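Grinasis (système de préhension)

Grinasis est un ensemble de prise d'objets en vrac commercialisé par la société Blomqvist, établie à Vamthorpe. Il comprend un préhenseur à doigts interchangeables, un bac métallique, un jeu d'objets d'essai et un logiciel de sélection des points de saisie nommé Dumby. Le produit s'adresse aux laboratoires, aux écoles d'ingénieurs et aux intégrateurs qui disposent déjà d'un bras industriel – celui-ci n'est pas fourni.

Historique

Le projet est issu des travaux de Gudrun Boström sur la saisie d'objets déformables. Une première version, livrée sans bac, ne gérait que les pièces rigides. Gøran Solberg en a repris le développement et a ajouté la prise en charge des textiles. La version 2 est proposée au catalogue depuis février, et sa documentation, traduite en français par Huguette Masson, porte la date du 5/5/25.

Composition

Le préhenseur repose sur un mécanisme à tringlerie. Les extrémités des doigts se démontent sans outil et existent en plusieurs duretés. La masse de l'ensemble, bride comprise, est de 485 g. Le câblage chemine à l'extérieur du bras, ce qui facilite l'adaptation à des modèles différents mais impose de prévoir une boucle de longueur suffisante au niveau du poignet.

Le bac présente des parois hautes, évasées vers le bord. Un panneau incliné peut y être ajouté pour réduire la surface utile et ramener les objets vers la zone accessible. Le fond, en métal nu, se raye à l'usage ; le fabricant considère cette usure comme sans effet sur la détection tant que l'éclairage reste diffus.

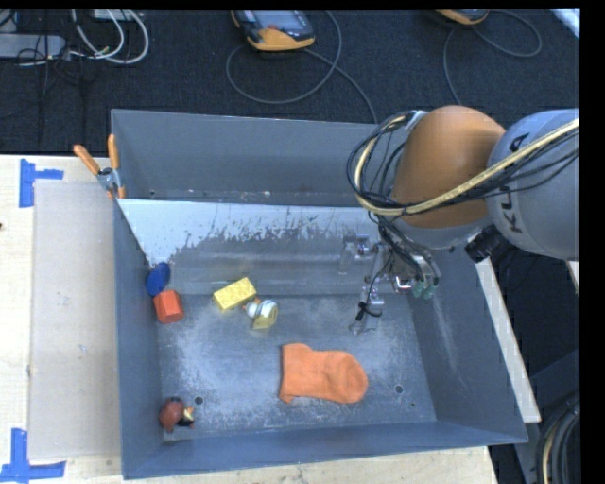 Objets d'essai

Poste avec bras KUKA, préhenseur ouvert au-dessus du bac. Le contenu associe une chaussette orange, un canard jouet et des blocs de couleur.

Le jeu standard réunit des solides à faces planes, des jouets aux formes arrondies et des pièces textiles. Les références sont livrées en mélange et l'utilisateur compose lui-même ses séries. Les textiles restent la catégorie la plus difficile : posés à plat, ils offrent peu de relief au capteur, et le doigt doit venir au contact du fond pour former un pli.

Logiciel

Dumby reçoit une image de profondeur, classe les points de saisie candidats et transmet la pose retenue au contrôleur du bras. Le dialogue se fait par une liaison Ethernet. Les mouvements manuels et l'arrêt d'urgence demeurent du ressort du pupitre du constructeur du bras.

Évaluation

Un essai indépendant a été conduit par Yanti Lumbantobing et Edgardo Aquino. Sur 263 tentatives, toutes catégories confondues, 157 ont abouti à une dépose correcte. Les auteurs relèvent une bonne tenue sur les blocs, y compris lorsqu'ils se touchent, et des échecs répétés le long des parois – le préhenseur ouvert manque de dégagement à cet endroit. Ils signalent aussi que la notice ne précise pas le couple de serrage de la bride.

Voir aussi

Préhenseur
Dévracage
Vision industrielle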